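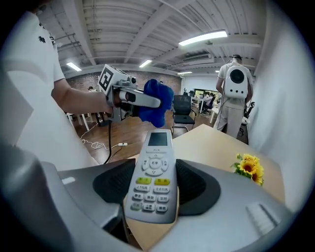 *遥控器正面:显示窗、圆形控制键区及下方功能键*

## 空调遥控器(替换件)

浅灰色机身,配合 Juvura 壁挂机使用。单独出售,不含电池,不含墙面支架。原装遥控器遗失或按键失灵时,可直接用本品替换,室内机无需改动。

### 按键布局

显示窗在最上方,关机状态下不显示内容。

圆形键区中央的按键印有“E享”,上下各有一个三角键,左右为弧形键。圆形键区下面是两个并排的黄绿色按键,在光线较暗的房间里也比较好找。

再往下一排是两个宽键:

- **上下扫风**:控制横向导风板。按一次开始摆动,再按一次停在当前角度。
- **左右扫风**:控制竖向导风叶片,操作方式相同。没有电动竖向叶片的机型按此键无反应,属正常情况。

宽键下方的小键中,左侧为**静音**,右侧为**定时**。静音只降低室内机风速,设定温度保持不变。定时在开机状态下设置关机时间,在关机状态下设置开机时间。

遥控器下段没有按键,手握时不容易误触。

### 规格

| 项目 | 内容 |
|---|---|
| 长度 | 140 毫米 |
| 定时范围 | 最长 22 小时 |
| 最低设定温度 | 17 ℃ |
| 替换件保修 | 3 个月 |
| 供货 | Hyvönen 配件仓 |

### 首次使用

1. 打开背面电池盖,按仓内标记装入电池。新旧电池不要混用。
2. 对准室内机,按一次“E享”键,听到提示音即表示信号已接收。
3. 没有提示音时,先检查电池方向,再走近室内机重试。仍无反应,请核对室内机侧面的型号标签。

更换电池后,定时设置会清空,需要重新输入。温度和扫风设置以室内机最后一次收到的指令为准。

### 清洁与存放

用微潮的软布擦拭正面,按键缝隙顺着同一方向擦。不要把清洁剂直接喷在遥控器上,酒精容易让按键上的字褪色。显示窗用干布轻擦即可。

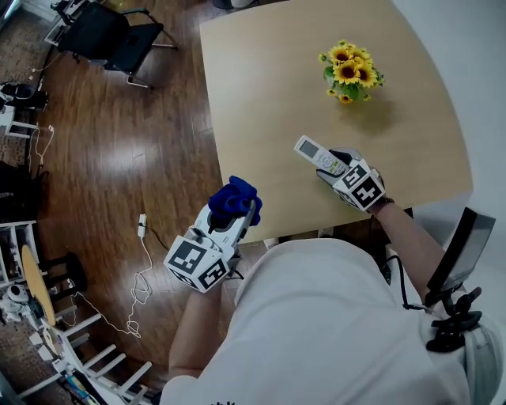 *浅色木桌上方的遥控器与宝蓝色布,桌上为仿真向日葵*

平时放在桌面上使用即可,避开水杯和阳光长时间直射的位置。花束、相框之类的摆件如果挡在遥控器和室内机之间,信号会变弱,挪开一点就行。整个夏天过后若长期不用,请取出电池,和说明书一起收好。

### 常见情况

**显示窗字迹变淡。** 更换电池。电量不足时,按键仍可能有反应,但有效距离会明显缩短。

**按键按下后不回弹。** 多为缝隙积灰,取出电池后用软毛刷清理。清理后仍不回弹,在保修期内可以换新。

**一只遥控器同时控制两台空调。** 同型号室内机装得较近时会出现这种情况。操作时靠近目标机器,用手遮住另一侧。

### 订购与售后

下单前请将室内机型号发给配件组的 Evelien Maes 核对,型号不符造成的退货由买方承担运费。批量订购(公寓、宾馆)联系 Ward Verschueren,可按房间号分装。

包装内含遥控器一只、中文说明书一份。退货时两样都要寄回。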